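FOR IMMEDIATE RELEASE
Arkport, October 30, 2025

Binlow Guesthouse Opens Its Winter Writing Rooms

I'm so happy to finally share this one! Starting in January, we're setting aside part of the Binlow here in Arkport for people who have a book, a play or a very long letter to finish. We tried it on a small scale last winter and the requests haven't stopped – almost 200 of them so far, from poets, retired teachers and one person writing a history of ferries.

Stays run from 2 nights up to 30, and every guest gets a desk in the Serketti Reading Room downstairs (open late, coffee always on). Bedrooms stay simple, with a good bed and a lamp beside it.

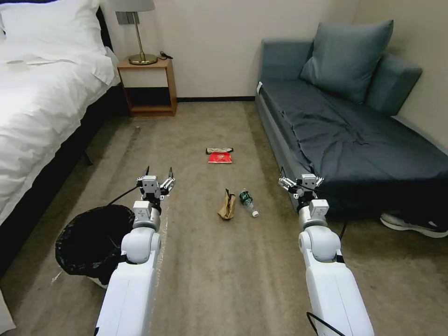

How to Apply

Send us a page about what you're working on. It doesn't have to be polished, and you don't need to be published. We'll answer everybody before the holidays. The deposit is $300 and comes off your final bill.

The Kong Bookshop across the street is giving our writers a discount all season, and it will host a reading at the end of each month – come along even if you're not staying with us!
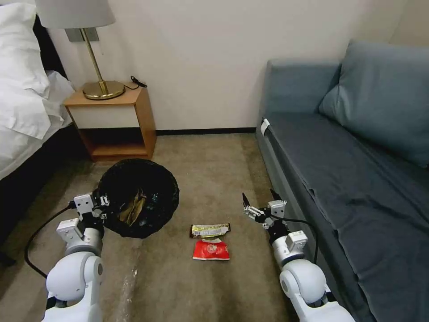
Page 1 of 2

Press visits are welcome any time before we open. Call the front desk and ask for the writing rooms, or drop by and I'll put the kettle on.

- more -

Page 2 of 2

About the Binlow: we're a small, independent guesthouse in Arkport, open all year. Rates and application details are at the front desk.

###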